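Vasness Demonstration Group
Minutes of the January meeting

Meeting opened at 4:10 p.m., ten minutes late, the previous booking having left the conference table covered in cake. Present: both operators, the data lead, the software lead, the facilities representative, and the author of these minutes, who had hoped it was someone else's turn.

1. Minutes of the last meeting
Approved with one correction. "The operator was exhausted" should read "the episode was exhausted." The operator asked that both versions be kept.

2. Episode count
The data lead reported 696 demonstrations recorded by remote control since the last meeting. Of these, 568 passed review. The rest were set aside, mostly for the operator stopping halfway to think, which the policy then learns to do as well, and with far more commitment. A folder of long pauses has been started under the name "philosophy." The data lead was asked to rename it.

The software lead pointed out that the Brovley site has been counting a restart as a new demonstration, so their total and ours cannot be compared. Agreed to tell Brovley this politely. Agreed that the author of these minutes is not the person to do it.

3. Hand guiding versus remote control
Long discussion, much of it a repeat of last month's.

The first operator prefers hand guiding for anything near a hanger or a shelf, where you can feel the arm run out of room before it gets there. The second operator prefers remote control because hand guiding puts a person's elbow in the training data, and the robot does not have an elbow like that. The data lead observed that the hand-guided runs are slower but need fewer retakes. The software lead observed that they also need a person with good knees.

Agreed: remote control stays the default for desk and closet tasks. Hand guiding may be used for the first five tries at a new task, to find a sensible path, and those tries are not to be counted. Item to be closed. It was also closed last month.

4. Leader arms
The Stivo leader arms still drift at the wrist. After nearly 26 minutes of use the operator is holding a straight wrist and the robot is holding a slightly sarcastic one. Recalibrating fixes it for a while. Until the replacement parts come, operators will recalibrate at every break and write it in the log. "Did it" is not a log entry. Neither is a check mark on the back of one's hand.

5. Home tasks
The Echeverri apartment is now in regular use for closet and desk work. The operators like it for the daylight and dislike it for the same thing. By mid-afternoon the window behind the desk is bright enough that the gripper turns into a dark shape on the operator's screen, and judging depth becomes a matter of faith.

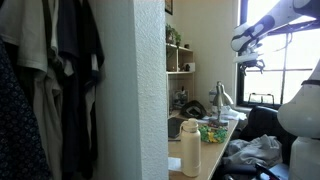 The second operator asked for blinds. The facilities representative replied that blinds were in the original request, and that the original request is with somebody. The data lead would like some glare kept in, as people's homes have windows and the policy will have to meet one sooner or later. Compromise reached: morning sessions for new tasks, afternoons for tasks the operators can already do half asleep.

There was also the matter of tidying. One operator has been straightening the desk before each session. The data lead asked for this to stop, except for drinks with the lid off. The operator said it was a hard habit to break and that nobody's mother had ever raised them for this kind of work.

6. Task instructions
"Put the shirt away" has been read three different ways by two operators. New wording: "Take the shirt from the chair and place it on the shelf, folded or not." The words "or not" passed after a vote.

7. Storage
The shared drive stands at 618 recordings awaiting labels. The software lead will clear the duplicates first. Labeling to be split evenly, by a method to be decided when everyone is in a better mood.

8. Any other business
Request for a footrest at the remote station. Granted, if it costs less than the last footrest.
Request that the cake people be spoken to. Deferred, as there was some left.

Actions
Data lead: rename the folder; write to Brovley.
Operators: calibration log at every break, in words.
Facilities: find out who has the blinds request.
Software lead: duplicates.

Meeting closed at 5:25 p.m.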